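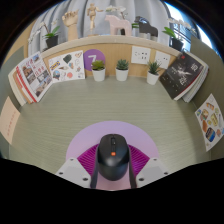
Desk 7, mouse held in the gripper, open desk surface ahead.

Progress report: evaluation of the Falov hand-held gripper kit
To: Azucena Aguirre, Cárdenas
From: Yogesh Kushwaha, Lullholm
Date: 1/29/20

Where we are

You asked for a plain answer on whether the Falov kit is worth buying in quantity. I don't have a yes for you yet. We are partway through the desk tasks, and I would hold the second payment to Falov until the points below are settled.

The kit was sold to us as a way for ordinary staff to record picking and placing tasks with no training to speak of. One person holds the gripper, does the job, and the camera on the tool records it. Falov's sales sheet says the recordings can go straight into teaching an arm to do the same job. That second claim is the one we are paying to check, and it is the one I trust least.

Work done so far

We have 608 recordings on file, all from desk tasks: picking up a mouse and putting it back, moving small items, clearing a surface. I threw out 29 of them before counting. Most of those were operator mistakes (button not pressed, tool set down halfway through), and a few were files that would not open. Falov says the file problem is fixed in the current software. We have the current software.

The mouse task has taken up more of our time than I planned. A mouse is a fair test because it is low, smooth and rounded, and people pick one up without thinking. With the Falov fingers, the person has to come at it from a narrow range of angles. Two of our operators learned the trick quickly. The others did not, and they did not like being told they were holding it wrong. If a grip depends that much on who is doing it, I would like to see Falov drop the words "no training" from the sheet.

Camera view

The wide lens does what it was sold to do. At the mouse desk it takes in the partitions on both sides and the shelf along the back with its plants and little figures, as well as the object in the grip. Falov counts this as a strength, and for finding where the tool is in a room it may be. The cost is that straight lines bend badly toward the sides, and the gripper's own parts fill the lower middle of the view. How much that hurts later training, I can't say. Falov couldn't either when I asked, and sent me a brochure.

We left the desks as people keep them, with magazines, papers and potted plants in place. Falov's installer wanted them cleared. I said no, as our customers' desks will not be cleared for us.

Comparison with Skovuder

The Skovuder kit arrived late and we have only run the mouse task on it. It is heavier and operators complain about their wrists. It has not lost a file so far, but it has also done far less work, so please don't read much into that. I will not put the two side by side in a table until both have done the same tasks with the same people.

Money

Of the first payment, 2,000 dollars is unspent and set aside for spare fingers and straps. Falov's price list shows the fingers as a wear part, which was not mentioned at the time of sale. I have asked for a figure on how long a set lasts and have had two different answers from two people.

Problems

Charging is slow and the kit gives no warning before it shuts off.
The manual covers an older version of the handle.
Support replies are polite and take days.
The promised link to our own storage does not exist yet. We copy files by hand.

Next steps

By the end of March I want 4 things done: the full desk set repeated on the Skovuder kit, a test with operators who have never seen either tool, one real training run on an arm using only our own recordings, and a written answer from Falov on wear parts.

The training run decides it. Everything up to now shows that people can record themselves moving a mouse around a desk, and we could have guessed that. If the arm learns nothing useful from our recordings, I will recommend sending the kit back while the return period is still open. Falov has offered to run the training for us with its own engineers. I turned that down and would ask you to do the same if they call you directly.

Yogesh Kushwaha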